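Speaker notes – Setting out a snack counter
Pirjo Laitinen, Tevent staff training, Tuesday, March 27, 2018

Opening. Give the running order, then go straight to fittings. The handout has the full price list, so leave prices out.

Fittings. Three kinds: flat trays, round baskets, clear stepped stands. Trays take boxed and stacked goods. Baskets take single wrapped items such as a sandwich. Stands take bottles and bars, whose labels have to face the customer.

Spacing. Leave a hand's width between fittings – more if the counter is served from both sides. Vainio's counters are 90 cm deep, the Niltent ones 100 cm. Ask who works at which.

Stepped stands. Tall items at the back. Bars lie flat along the step with the name upwards. Small boxes stand upright. Fill one section completely before starting the next.

Show the pictures, one minute each.
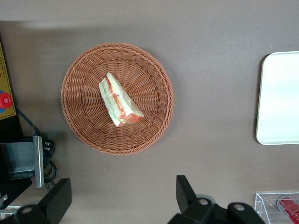
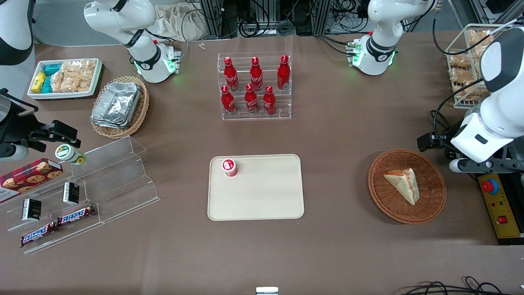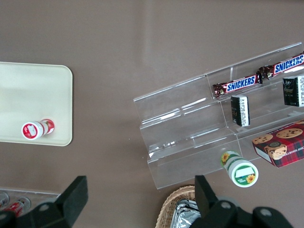

Restocking. Old stock comes forward, new stock goes behind. Check dates on sandwiches at every round. Record removals on form 323 and not on the till sheet.

Cleaning. Clear plastic scratches – soft cloth only, no powder. Baskets are brushed out dry.

Questions. Raili Eskola takes anything on ordering. The next session is in June, same room.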